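Toom gripper: setup, care and repair notes

Read this before you take anything apart. Then read the part about the pins again, as that is where everyone goes wrong.

What this covers

Toom is the hand-held gripper we use to record picking and placing around the house at Flullstead. There is one of it. A second is promised from Prollden and has been promised since May. These notes cover how Toom is put together, what to check before a session and what to do when the fingers stop meeting in the middle. The recordings have their own README in the folder next door, which Kavitha Varghese keeps in far better order than this one.

The current release holds 469 recordings, all made with the same gripper but not with the same pads. See "Pads" for why you should care.

Parts you will be dealing with

Ribbed base, grey
Side plates, black, left and right
Linkage arms, black
Pivot pins, silver
Crossbar, black
Fingertip pads, blue

The side plates are not interchangeable. They look as though they ought to be, and one of us has spent an evening establishing the point.

Before each session

Open and close the gripper 6 times, slowly, with nothing in it. You are feeling for a catch near the closed end. If there is one, stop and go to "Pins".

Look at the fingertips from behind. They should come together flat. A slight lean when open is normal for Toom and has been there since the first build. A lean when closed is a fault.

Wipe the pads with a damp cloth. Do not use the spray from under the sink. It leaves a film that makes the pads slide off everything, and it cost us an afternoon of recordings in which the gripper appears to be afraid of a sponge.

Check that the lens is clean. Thumbprints are the most common fault in the whole dataset and the least interesting to write about.

Do the empty open-and-close in the corner you intend to record in, with the camera running. Bedrooms, hallways and the place where the toys end up are all fine. Don't tidy first. Tidy corners are over-represented already, mostly thanks to Tarmo Lepik, who cannot help himself.

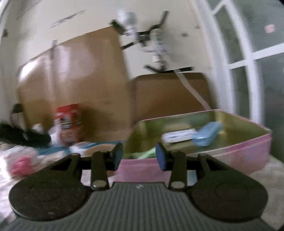 Keep the empty run at the start of the session and label it "check". It gives whoever goes through the recordings later a clean look at the fingers, and it has settled more than one argument over when a fault first crept in.

Pins

The pivot pins work loose. They did it in the first week and they have done it ever since, through two kinds of thread glue and a good deal of bad language. The signs, in the order they usually turn up:

A faint click on closing
One finger arriving before the other
A pin on the carpet

To reseat them, lay the gripper flat on a towel with the fingers pointing away from you. Support the linkage from underneath and press each pin home with the plastic rod in the Boltavus tin. Use the rod. A screwdriver will also do it, and will also go through the plate.

Do both pins even if only one has moved. Put a small dab of glue on each, wipe off the extra and leave the gripper alone overnight. "Overnight" means until morning. It does not mean until after supper, Tarmo.

Pads

Change the pads when the edges start to lift or when a mug slips twice in a row. Peel the old ones off warm (a hairdryer on low is plenty) and clean the fingertips before sticking the new ones down. Line each pad up with the end of the fingertip. A pad set too low still grips large things perfectly well and drops every pencil you offer it.

We are on the 4th set. Write the set number in the log when you change them. Recordings made with sets 1 and 2 show noticeably more slips on smooth plastic, so keep them apart if slipping is what you are measuring.

Known faults

The crossbar squeaks in dry weather. It does no harm, but it is on the audio.

The gripper will not sit upright by itself. Propping it against a door frame has been tried.

The log has a gap where it was kept on the back of an envelope. If you have the envelope, Kavitha would like a word.

Spares

Pins, pads and glue live in the Boltavus tin on the top shelf. When you take the last of anything, add it to the list taped inside the lid. The pen is meant to be in there too.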